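Progress report to the Buchanan Fund
Workroom fit-out and sorting bench, Prurville site
Feb 28, 2019

Shares 9 | Comments 0

This report covers the second half of the grant period. The first half was mostly spent getting the lease signed and the floor repaired, and was covered in our last report. Since then we have moved into the room, set up the benches and started using the sorting line for short runs.

Money first. The equipment line has $1,933 left in it. We had expected to have less at this point, but the Darside shop sold us the second set of storage shelves at a lower price than quoted. We would like to carry the balance over to pay for cable trunking and two more task lights. The electrical line is fully spent. The small purchases line had $1,000 in it at the start and almost $200 of that is left. Receipts for bins, cups, cleaning supplies and hand tools are in the folder we sent with the accounts.

The desk area was the slowest part of the job. The room came to us with outlets on one wall only, and everything that needs power has had to be worked out from there. We have the monitor on an arm, which frees up desk space, and power strips in place for the equipment on that side. The metal rail workstation is up. The cables are still the weak point. We ran them quickly in order to start work and said we would come back to them.

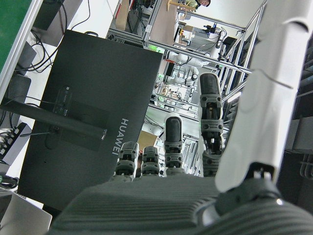
Our plan is to put in trunking along the back of the desks and run everything through it, with each cable labeled at both ends. The longer leads will be swapped for ones of the right length. We have priced this twice. The cheaper quote leaves out the labels, and we would do those ourselves. The work needs the room to be clear for two days, so we want to do it in a gap between runs. If the carryover is approved, it can be finished before June.

The laptops used at the desks are still on loan from the Flirnik office. They are adequate. We have agreed to return them at the end of the grant period and have not asked for replacements in this budget.

The sorting bench is further along. It is a white-topped bench with the conveyor belt set across it from side to side, and it was the largest single item in the grant. Delivery was late, and the first belt had to go back because it was the wrong width. The replacement fits. We have been using it to practice sorting light household items into colored bins, starting with plastic cups. Cups were chosen because they are cheap, they do no harm if they fall, and they can be washed and used again.

The bins were bought in more than one color so that each kind of item has its own place. We started with them lined up along the front of the bench, but they got in the way of anyone reaching the belt. They now go behind it. We also bought a reacher-grabber for getting items back when they land out of arm's reach. It was a minor purchase and has been used more than we expected.

Two problems with the bench are still open. The first is glare. The overhead lights reflect off the belt, and people working there have complained that it makes small items harder to see from certain spots. We tried switching off one row of lights, but that left the far end of the bench too dark. The two task lights in the carryover request are meant to fix this, with the overhead row then kept low. The second is storage. The reacher and other loose tools have no fixed home and end up on the bench top. A hook rail on the wall would be enough - we have one from the old Darside room and only need to mount it.

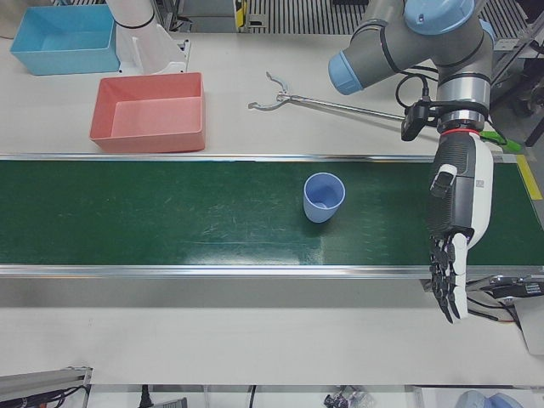 The sorting bench at Prurville, with a cup on the belt and the bins behind it.

We have kept the runs short on purpose. Each one ends with the bench cleared, the bins emptied and a note made in the log of anything that was dropped or put in the wrong bin. The log is on paper for now. We will copy it into a spreadsheet before the final report so that the fund can see it in full.

Work still to be done under this grant:

- trunking and labels in the desk area
- task lights at the sorting bench
- hook rail for hand tools
- a second round of sorting runs, using items other than cups
- return of the borrowed laptops to Flirnik

We are asking the fund for one decision at this stage, which is approval to carry over the equipment balance. No new money is requested. The final report will follow in June, with the full accounts and a copy of the log.

Prurville workroom team

Share this report | 0 comments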